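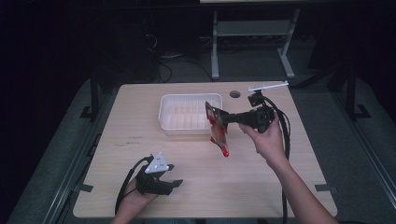
Snacks should never go in a tray at all, according to Fulvio Rizzi, because a tray only shows you the top layer and the rest goes stale underneath. Amparo Escobar has heard this from him many times, and she laughs when I bring it up. "Fulvio keeps everything in a tall jar," she says. "You want to talk about not seeing the bottom layer?"

Escobar has been sorting, packing and re-packing small things for most of her working life, first in the stockroom at Karnholm and now on her own, setting up snack stations and supply shelves for offices, clinics and a couple of very grateful schools. I came to talk to her about shallow trays, and I will admit I expected to be done in twenty minutes. We talked for most of an afternoon, and I went home and emptied two kitchen drawers!

She starts with the packets themselves. A flat packet, she says, is one of the friendliest things you can store, as long as you don't treat it like a box. "People try to stack them. They slide. Of course they slide, they're slippery little pillows. Stand them up like cards in a file and suddenly you can read every one of them." She shows me on her counter with a handful of crackers and dried fruit, walking them upright along the length of a tray until they hold each other in place. It takes her no time at all.

Her favorite trays are plastic, shallow and see-through enough that you can tell from the side when one is running low. She likes ridges in the bottom too. "A ridge is a tiny shelf," she says. "The bottom edge of the packet catches on it. On a smooth tray the whole row goes over the minute you take one out of the middle." She has tried lining smooth trays with shelf liner, which works well but gets full of crumbs - and then somebody has to pull it out and wash it, and that somebody was always her.

Does the color of the packet matter? It does to her. At a clinic in Prulter she had 249 packets to put out, in five flavors, and the staff wanted them mixed so it would look generous. She talked them into rows by color. "Red next to red, green next to green. A tired person coming off a night shift doesn't want to dig. They want to see the red one and take the red one." The clinic still does it that way, and she was so pleased to hear it that she called her sister from the parking lot.

We get onto tables, which I hadn't planned to ask about, but she has strong feelings. She likes to do her sorting on a plain table with nothing on it but the tray she is filling, and the packets wait on a chair next to her. A light wood top is good because anything bright stands out on it. Cable holes in desks are her enemy. "I lost a whole packet of mints down one in my first week at Karnholm. Ka-ming Fu had to reach in from underneath, and he has never let me forget it." She now puts a saucer over the hole before she starts, and I have begun doing the same at my own desk, with paper clips.

Marks on the table don't bother her. Her own has pencil notes on it from September, when she was working out how to fit 41 trays into a cupboard in Boateng that was plainly built for fewer. Did they fit? "They fit when I turned them sideways. It took me over 80 tries and a sandwich."

One tip I hadn't heard before is to pick packets up by the top seam. If you squeeze the belly, she says, you break whatever is inside, and you push the air into one end so it won't stand straight. Held by the seam, the packet hangs down and you can lower it right into its place. She had me try it with a bag of pretzel bits, and I got it in on the second go. She clapped.

She isn't strict about any of this, which is a big part of why she is such good company. Nattawut Chaiyaporn, her partner on the school jobs, likes his packets lying flat and overlapping like roof tiles, and she thinks it looks lovely. "It's slower to fill and you can't fit as many. But the kids at Iltov love it, they pull from the front and the next one is right there. So at Iltov we do tiles."

Before I leave I ask what someone should do first if their snack drawer is a mess, and she doesn't even stop to think. Take it all out, put one tray on the table, and fill that tray with only the things you ate this week. "The other stuff can wait in a bag," she says. "Some of it's going to wait a long time. Do you want these pretzels? Take the pretzels."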